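Filed under: Our Story

Gatodar makes mechanical wristwatches, slowly. We started in a rented room above the Stindell shoe repair shop, with 2 workbenches and one decent lamp, and a business plan that mostly consisted of liking watches. The plan has since been revised. The lamp is still with us.

Our first model, the Hajdu, was meant to be a run of 400. We sold a respectable number to strangers and a slightly embarrassing number to relatives, and then a collectors' forum found it and the rest went in a month. It's a plain three-hand watch with a cream dial and a hand-wound movement, and people still write to ask when we'll make it again. We won't, but we do enjoy the letters.

The Prusetti came next. It has a date window, which split the company into two camps for most of a winter – the pro-date side won, narrowly, and has been insufferable ever since. We have now built 866 of them. Each one is assembled by a single watchmaker, who signs the inside of the case back, where the owner will never see it unless something has gone wrong.

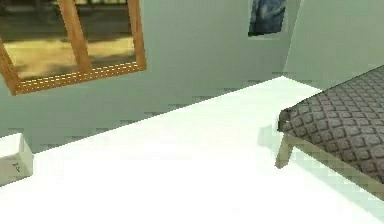 Pale walls, white floor: a computer rendering.

There are four of us at the benches these days. We service everything we've ever sold, including the early Hajdus with the crown that unscrews itself if you wave too enthusiastically. Send it in and we'll fix that free of charge – we know whose fault it is.

We don't have ambassadors, racing partners or a limited edition for every public holiday. We do have a waiting list, a repair desk that answers its email before noon, and strong opinions about strap length. Visits are by appointment, and the stairs are steep.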